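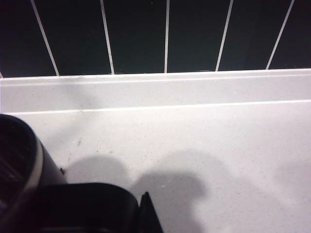
Wai-kit Cheung wrote in to say his cold brew comes out tasting like pencil shavings no matter what beans he buys, and would I please go through the whole thing slowly, starting with the grind. Pushpa Agarwal wanted the same thing but without having to weigh anything (sorry, Pushpa, you're going to have to weigh something).

Home | Coffee | Tea | Pantry | Ask Me

Cold Brew in a Plain Old Jar
April 27, 2018
Print this page | E-mail this to a friend

So, Wai-kit, my first guess is your grind is too fine. I did the same thing for a whole summer. I bought pre-ground coffee meant for a drip machine, let it sit overnight, and wondered why I was drinking mud. For cold brew you want it coarse, like the kosher salt in the big box. If your store has a grinder, turn the dial all the way to the French press setting and then nudge it a little past that if it'll go.

What you need

A big glass jar with a lid, at least a half gallon
96 grams of coarse ground coffee
6 cups of cold water
A fine mesh strainer
Paper coffee filters or a clean piece of cotton cloth
A pitcher to pour it into

That makes a brew you can drink straight over ice. I know most recipes make a concentrate and then have you thin it out. I used to do that too, and then my sister-in-law would come over and pour herself a full glass of the strong stuff and be up until three in the morning. So now I make it ready to drink. If you like the concentrate, keep the coffee the same and cut the water in half, and go easy!

Making it

Put the coffee in the jar first, then pour in a cup or so of the water and stir until all the grounds are wet. I use a chopstick. A lot of the grounds will want to float up and sit there in a dry raft, and if you dump all the water in at once you'll be chasing them forever. Once it looks like wet sand, add the rest of the water, stir again, and put the lid on.

Leave it in the fridge for 20 hours. You can do it on the counter and it goes quicker, 12 hours or so, but I like the fridge version better – it's smoother, and I don't have to remember it's there. I start mine after lunch and strain it the next morning while the toast is going. 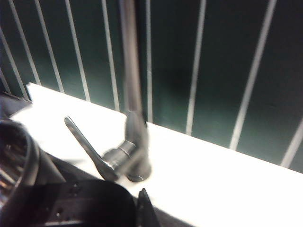
Faucet and counter.

Straining

Do this twice. The first time, pour it through the mesh strainer by itself to catch the big stuff. Don't push on the grounds with a spoon to get the last bit out (I know, I know, it feels like a waste) because that squeezes out the bitter part. Let it drip.

Then rinse the strainer, line it with a paper filter, and pour it through again. This part is slow. If it stops completely, the filter is clogged, so swap in a new one. Kam-wah Yang uses an old cotton dish towel in place of paper and swears it's faster, and I tried it and it is, but wash the towel without fabric softener first or your coffee will taste like a dryer sheet.

Keeping it

It's good in the fridge for a week with the lid on tight. After that it goes kind of flat and I use up whatever's left in brownies.

A few things people ask

Do I need one of those cold brew makers? I had a Varkum for a while that cost me $59, and it worked fine, and then the little spigot cracked. I've been back to the jar ever since.

Dark roast or medium? Medium for me. Dark is nice if you're adding milk.

Can I use the grounds again? You can try! I did, once. They go in the compost now.

Decaf works exactly the same way. I'll do iced tea in June, when the mint comes up.

Print this page | E-mail this to a friend

Get new how-tos in your inbox. Enter your e-mail address to sign up for the newsletter. Unsubscribe any time.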